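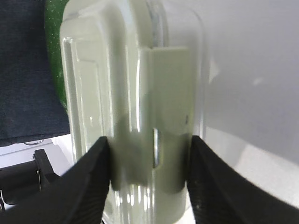 Why Do Computers Get Hot?

If you have ever put a laptop on your knees for a while, you know that computers get warm. Some get very warm. A phone can heat up in your pocket, and a game console can blow air like a small hair dryer. This page explains where the heat comes from and what people do to get rid of it.

Where the heat comes from

A computer runs on electricity. Inside it are chips, and each chip has a huge number of tiny switches on it. The switches turn on and off very fast, and that is how the computer adds numbers, draws pictures and plays sounds.

Every time a switch turns on or off, it uses a little bit of electricity. That energy does not disappear. Almost all of it turns into heat. One switch makes so little heat that you could never feel it, but a chip has so many switches, all working at once, that the heat adds up.

You can feel something like this with your own hands. Rub your palms together quickly and count to 10. They get warm. The energy from your muscles has turned into heat. A chip does not rub against anything, but it also turns energy into heat while it works.

The harder the computer works, the hotter it gets. Reading a page of words is easy work. Playing a game with lots of moving things in it is hard work, and the chips heat up more.

Why heat is a problem

Chips work best when they stay below a certain temperature. Many of them can stand being close to 100 degrees Celsius, the temperature at which water boils, but they are not meant to stay that hot for long.

Most computers have small sensors that measure the heat. When a chip gets too hot, the computer slows itself down so that it makes less heat. If that does not help, it switches off. This protects the parts inside. Your game may stop in the middle, but the computer will probably be fine once it has cooled down.

Moving heat away: the heat sink

You cannot destroy heat. You can only move it somewhere else. The first step is to get it off the chip.

A chip is small, so it does not touch much air. To help, builders put a piece of metal on top of it, called a heat sink. Heat travels easily through metals such as copper and aluminum. The top of the heat sink is made of thin metal sheets called fins, standing side by side with gaps between them.

The fins give the metal a lot more surface. Think of a slice of bread and a whole loaf. If you cut the loaf into slices and stand them apart, air can reach every slice. The loaf cools much faster that way than it would in one piece. Heat sinks use the same idea.

Pushing the air: fans

Air around the fins gets warm. If it stays there, it cannot take much more heat. A fan pushes the warm air away and brings in cooler air.

You do the same thing when you blow on soup. Your breath moves the hot air off the top, and cooler air takes its place.

Many computers have at least 2 fans. One may sit on the heat sink and another at the back of the case, where it blows warm air out into the room. A fan can spin 2,000 times in a minute. When the computer is resting, the fan slows down and gets quieter.

Dust is bad for fans and fins. It fills the gaps so that air cannot get through. An old computer that has become loud may only need cleaning. That is a job for an adult, with the computer turned off and unplugged.

Using liquid

Some computers are cooled with liquid. A pump pushes the liquid through thin tubes. It passes over the hot chip, soaks up heat, and flows on to a radiator. A radiator has fins too, and fans blow air through them. Then the cooled liquid goes back to the chip and picks up more heat.

Cars with gasoline engines are usually cooled in much the same way.

Water can carry much more heat than the same amount of air, so liquid cooling is good for computers that work very hard. It also costs more, and a leak can cause damage, so the tubes have to be fitted with care.

What about phones and tablets?

Most phones and tablets have no fan at all. There is no room for one. The heat spreads out through thin layers inside and leaves through the back and the screen. That is why the whole phone feels warm after a long video call.

How you can help

Put a laptop on a table or a desk. A bed or a pillow is soft and can block the holes where air goes in and out.

Leave some space behind a computer or a game console. Do not push it tight against the wall or shut it in a cupboard.

Keep phones and tablets out of the sun, and never leave one on the dashboard of a car in summer.

If something feels too hot to hold, stop using it, unplug it if it is charging and tell an adult.

Words to know

Chip: a small, flat part that does the computer's work.

Heat sink: a piece of metal that takes heat from a chip and gives it to the air.

Fins: the thin sheets on a heat sink or a radiator.

Radiator: a part where warm liquid gives its heat to the air — you may have one in your house too, under a window.

Sensor: a part that measures something, such as heat or light.

Text by Yufang Xue. Checked by Gemechu Endale.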